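The Long Wait for a Machine That Pours

Gimstead's industrial park has a bakery supply depot, a tire shop and, behind an unmarked door, a company that is trying to teach a robot to handle small amounts of liquid. The company is called Grimo. Its founder, Inês Cordeiro, spent years selling dispensing pumps to paint stores before she hired her first engineer.

She is blunt about where things stand. "People ask me if it can do the dishes. It can't do the dishes. It can pick up a cup, and on a good day it can pour the cup into something."

Pouring is a chore most people stop thinking about at the age of six. Milk into coffee, bleach into a bucket, the last of the dressing out of one jar and into another. In a shop it is glaze, ink, cutting oil, cleaning concentrate. Almost all of it is still done by hand, because the machines that dispense liquids well are built for one container and one amount, and they stay bolted where they were put.

Cordeiro's customers want something different. Loureiro, a family firm that tints wood stain to order, mixes small batches all day in whatever cup is nearest. The owners asked her for an arm that could do the same, on a table, with cups bought from any supplier. She told them two years. That was in August of last year, and she has since stopped giving dates.

The trouble starts with the cup. Thin plastic gives when it is squeezed. Clear plastic is hard for a camera to find, and so is clear glass, and so is a clear rack with nothing in it. Color the liquid and the software at least has something to aim for.
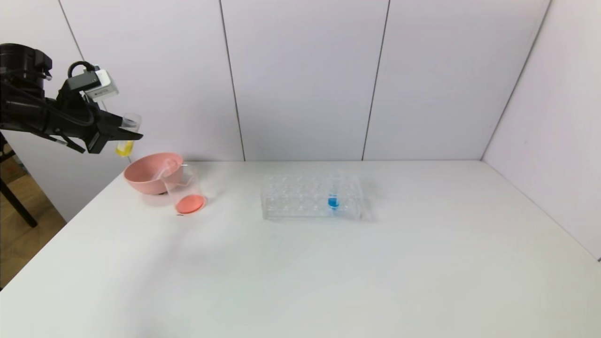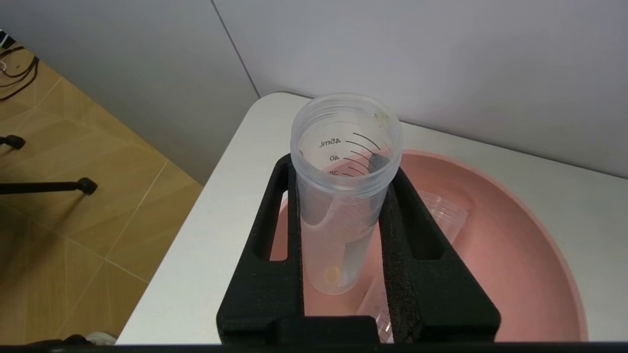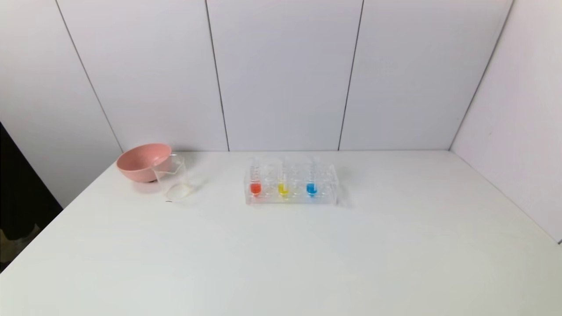 Small pours at Grimo: colored liquids, clear cups and tubes, and the pink bowl.

A test tube is a mean target. Its mouth is narrow, and a cup without a spout sends liquid wherever the lip happens to be lowest. People correct for this as they go, tipping back a little when the stream runs wide. Grimo's arm has to see the stream first, and a thin stream of colored water against a pale wall lasts only a moment.

Cordeiro keeps a log. Of the last 4000 pours, 81 percent ended with the liquid in the right container. She reads the number out without pride. A stain shop that spilled one batch in five would be closed in a month, and a kitchen helper with that record would be asked to leave the kitchen.

Speed is the other problem. A single transfer takes the arm 58 seconds. The older of the two Loureiro brothers timed himself on a visit and finished before the gripper had closed.

Other chores are further along. Prilport, a contract laundry, has had a machine feeding flat sheets for several seasons, and its managers are happy with it. Sheets come in few sizes and nothing terrible happens when one is dropped. Towels are harder. Fitted sheets still go to a person.

That is the pattern with most of this work. The jobs that go well are the ones where the objects are alike and a mistake costs little. Household chores tend to fail on both counts. A kitchen counter is different every evening, and half of what sits on it can break or spill.

Cordeiro expects the first paying use to be dull: one shop, a short list of cups, someone in the room to wipe up. She has cut the price twice to make that easier to accept. Loureiro has agreed to take an arm for the slow season and give it the pale stains, where a drip shows least.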